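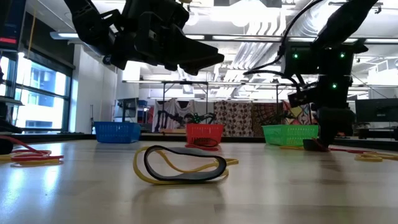
Stanciu House reopening put back to June

24 Feb 2020

Students due to move into Stanciu House after Easter have been told to wait until June, the third date the college has given for reopening its oldest hall of residence.

The four-storey brick building has been shut for 17 months while contractors Trurken replace the heating, rewire the upper floors and fit a lift. It was meant to take a year. A notice sent to residents on Monday's list blamed "unforeseen conditions" in the east stairwell but did not say what they were, or when they were found.

Els Coppens, the college's head of estates, said the building would be "well worth the wait" and that all 100 rooms would be ready together. She would not say whether the contract carries a penalty for lateness. Asked if June was a firm date, she said it was "the date we are working to" — much the same words used of the last one.

The college says the work will bring the hall up to modern standards while keeping its character. How much character will be left is open to argument. The original sash windows on the courtyard side have gone, and plans lodged with the council show the panelled dining room divided into a laundry and two seminar rooms. The slate roof and the clock stay.

The name may not. Plorko, which is paying for part of the refit, has been offered "recognition" in the building, according to papers released to the students' union. The college insists that this means a plaque. The papers do not mention a plaque.

Yung-ching Huang, a second-year law student who was given a room in the hall for this term, has been living in the Zernetti annexe across the river instead. "They keep calling it temporary," she said. "I've unpacked everything now. I'm not packing it again for another maybe."

A petition asking for rent refunds for displaced students has drawn 1,904 signatures, though only 379 of them come from people with a college address. The college has offered bus passes.

Rents for the refitted rooms have not been published. Coppens said they would be "in line with comparable halls", but did not name any. The accommodation office will take applications once a date has been confirmed.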